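Workshop > Notes > Robotics

Posts Builds Parts bin Contact

Gripper clearance in the simulated bathroom

Feb 17, 2020

I have been moving the two-arm build from the bench into simulation, mostly to save the finger plates. The real pair, cut in the shared shop at Vivstead, has been bent and straightened twice. The software is a renderer and physics package called Cameck. The controller is a Sturnex board, and it runs the same code in both places, which was the main reason for picking it.

The first job was to check the wrist view against the joint angles. The view comes out heavily rolled. I left it that way, as correcting it in the renderer would hide any error in the mounting transform.
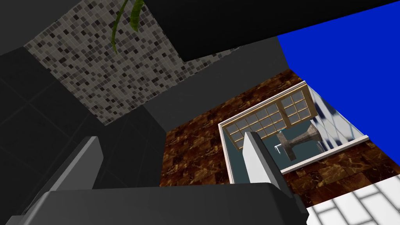 Wrist view, left and right finger plates against the stone tile and mosaic.

The inner faces of the two plates take the light very differently. That matters for the edge detector I use to find the fingertips -- a threshold tuned on the pale face loses the gray one. I now run a separate threshold per finger and store both with the tool calibration.

Collision meshes took longer. I had used the visual mesh for everything, and the solver slowed to a crawl each time the arms came near each other. Replacing each finger with 2 convex pieces fixed it. The full robot now has 37 collision shapes, down from 632. I kept the wrist ring as a plain cylinder.
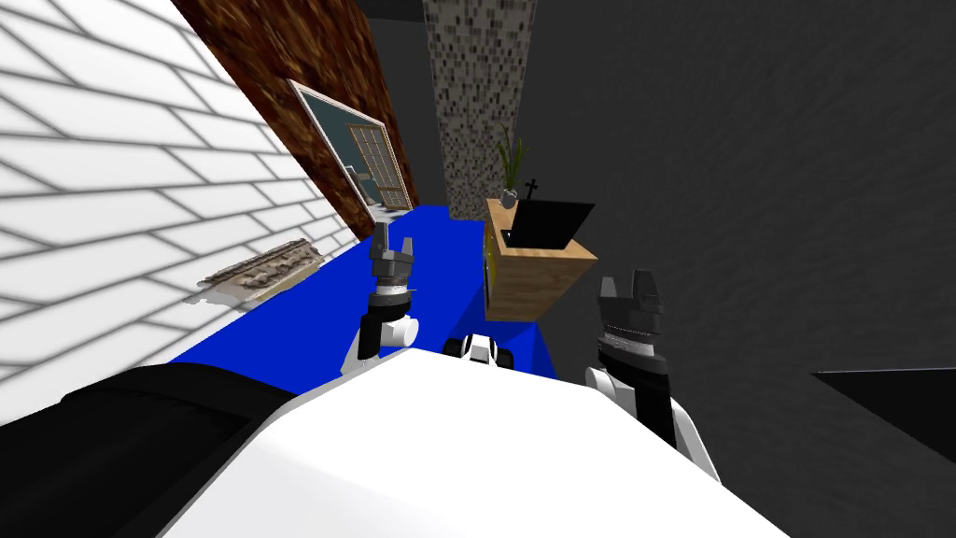
Both arms raised, grippers empty, facing the blue surface.

Self-collision checks run at 100 Hz, on a thread of their own. Running them in the control loop gave me jitter on the bench version, and I saw no point in repeating that. The forearm limits are copied from the Olmedo drive settings, with the hard stops entered as joint limits and a softer band inside them.

Next is reaching low, near the floor, with the gripper open. The housing is wide compared with the fingers, so near a wall the housing is the part to watch. I pad it by one finger thickness on each side. The planner accepts this in open space and complains in corners.

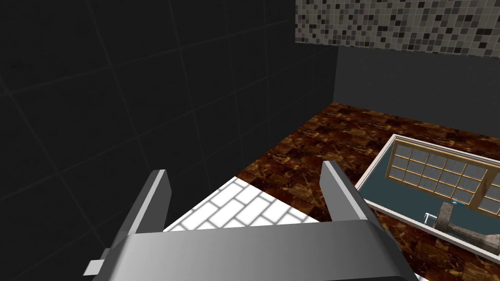
Haris Satti wrote in to disagree with the padding: he would leave the housing at its true size and put the margin in the planner's cost instead, so that a tight corner comes out expensive but still reachable. He also wants the penetration depth logged on every rejected path.

I have added the logging. The cost change needs a rewrite of the distance query, and I will get to it in April, after the new finger plates are cut.

Recent posts
Straightening a bent finger plate
Sturnex board: wiring the second arm
Cable strain at the wrist
Convex pieces and how many to use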